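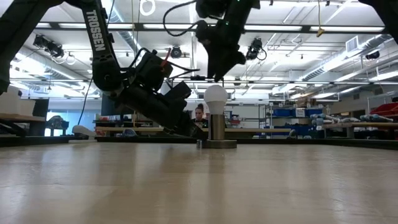

Warm or cool bulbs for a small reading lamp?

Posted by Sharada Pinto
February 21, 2021

I've moved into the back bedroom of our place in Brudton and I read in there most nights. The only light near the bed is a little table lamp with no shade, so you're looking at the bulb whether you want to or not. It came with a daylight LED that makes the whole room the colour of a dentist's. My partner likes it. I get a sore head after 20 pages.

Is warm white the go, or should I be putting a shade on it and keeping the bulb? The hardware shop in town only had the two types and the bloke there said it makes no difference.

siebe_vh
It does make a difference. Get 2700K. Daylight bulbs are for garages and laundries.

Jasper Declercq
I'd disagree with that. I've used 4000K for reading for years and find print much easier on the eye than under yellow light. I'm 61 and contrast matters more to me than cosiness. The glare is your trouble, and you'll get glare off any bare bulb at eye height, warm or not.

siebe_vh
Fair enough on the glare, but she's reading in bed. You want warm at night so you can get to sleep after.

Jasper Declercq
Depends on the person. I sleep fine.

Ans Coppens
What's the brightness on the one you've got? It should be printed on the side near the base, or on the box. People blame the colour when the thing is just too bright. I had an 11 watt LED in a bedside lamp and it was like sitting under a streetlight. Those are meant for ceiling fittings.

Sharada Pinto
Just checked. 11 watts, same as yours. So that's probably half of it. I still don't like the colour.

Ans Coppens
Drop to a 5 or 6 watt and get it in frosted. Try that before you spend money on a shade. A lot of those little lamps won't take one anyway, there's nothing for the ring to sit on. You can get shades that clip straight onto the bulb but they go crooked every time you bump the table.

Imtiaz Akanda
Clip-on shades are fine with LEDs if you get a decent one. Mine's been on since October and hasn't moved. I paid $28 for it at the Lonley markets, linen, cream colour. Bend the wires in a bit before you put it on.

Other thing to look at is where the lamp is. If it's beside your head you'll always have the bulb in the corner of your eye. Put it slightly behind your shoulder.

siebe_vh
Second the shoulder thing. Also if your bedside table has a shiny top, put a cloth or a book under the lamp. You'd be surprised how much comes back up at you.

Jasper Declercq
Or get a proper adjustable reading lamp and be done with it. I paid $140 for mine and it's the best thing in the room.

Ans Coppens
She asked about a bulb, Jasper.

Sharada Pinto
Not spending $140 on a lamp this year! I'll pick up a 5 watt warm one when I'm over at Tarkberg and put the daylight one in the shed. Does it matter if it says dimmable? My lamp only has on and off.

Imtiaz Akanda
No, a dimmable one works the same in a plain lamp, you just pay a couple of dollars extra. Check the fitting before you go though — bayonet and screw both come in that size and the shop at Tarkberg won't take bulbs back once they're opened.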